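Módulo 3. Orden y limpieza de la sala de estar
Apuntes de clase – Curso de mantenimiento del hogar
Profesora: Ivana Barrientos
Revisión: 02/02/2018

3.1 Por dónde se empieza

En la unidad anterior vimos la cocina. La sala tiene menos suciedad y más objetos fuera de sitio, y por eso el orden de trabajo cambia: primero se retira la basura, luego se recolocan las cosas, después se arreglan los textiles y al final se pasa el paño y la aspiradora. Quien empieza por el paño acaba limpiando la mesa dos veces.

Antes de tocar nada conviene mirar la habitación entera desde la puerta. Se distinguen tres grupos:

Basura: envoltorios, pañuelos usados, botellas vacías, etiquetas sueltas.
Objetos de uso: mandos, revistas, libros, tazas, cargadores.
Textiles: cojines, mantas, sábanas o fundas de sofá.

3.2 La mesa de centro

Es la superficie que más se usa y la que más se desordena. Los envoltorios de aperitivos se retiran los primeros, uno por uno y sin arrastrarlos, para no repartir migas sobre la madera. Los mandos y las revistas no se llevan a otra habitación. Se agrupan en un lado mientras se limpia y se vuelven a dejar en la mesa, alineados con el borde.

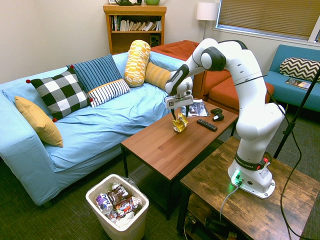
Figura 1. Retirada de un envoltorio de la mesa de centro. Quedan por recolocar la revista, el mando a distancia y el mando de videojuegos.

Una vez despejada la mesa se pasa un paño de microfibra apenas humedecido, siguiendo la veta, y después otro seco. En clase usamos el limpiador Skirine, que se aplica sobre el paño y nunca directamente sobre la madera. Los mandos se limpian aparte, en seco.

3.3 Sofás, sillones y cojines

Si el sofá lleva una sábana de protección, se quitan todos los cojines, se sacude la sábana fuera y se vuelve a remeter por detrás del asiento. Una sábana arrugada como la de la figura 1 hace que toda la sala parezca sin recoger, aunque el resto esté en orden.

Los cojines se colocan de mayor a menor – los lisos o de rayas detrás, los estampados delante – y los cilíndricos, tumbados junto a los brazos. Las revistas que hayan quedado sobre un sillón pasan a la mesa o a la estantería.

3.4 La papelera

En la sala basta una papelera pequeña, cerca del sofá pero fuera de la zona de paso. El problema habitual es el volumen: los envoltorios pesan poco y abultan mucho, y en poco tiempo llegan al borde.

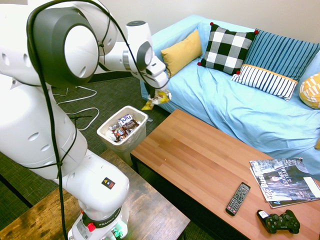

Figura 2. Papelera de sala con etiqueta de botella, envoltorios de chocolatinas y otros desechos.

Pautas de trabajo:

Doblar o aplastar los envoltorios antes de tirarlos.
Soltar los desechos dentro de la papelera, no desde lejos.
Revisar el suelo junto al sofá. Los trozos pequeños de envase caen ahí y sobre una moqueta oscura se ven poco si son oscuros también.
Vaciar antes de aspirar, nunca después.
Separar plástico y papel según las normas del municipio. En Firnuvville van en contenedores distintos.

Los cables que crucen la moqueta se recogen antes de pasar la aspiradora y se dejan pegados a la pared.

3.5 Práctica

Por parejas, en el aula-vivienda del centro Kustier. Cada pareja dispone de 40 minutos para completar la sala siguiendo el orden del apartado 3.1. Lucimara Frota supervisa el turno de tarde y recoge las hojas firmadas. La ficha de evaluación está en la página 23 del cuaderno. La práctica vale 2 puntos de la nota del módulo.

Material: dos paños, bolsa para la papelera, aspiradora con boquilla estrecha, guantes.

Lectura para la próxima clase: cuaderno Kurup, capítulo sobre estanterías y lámparas de pie.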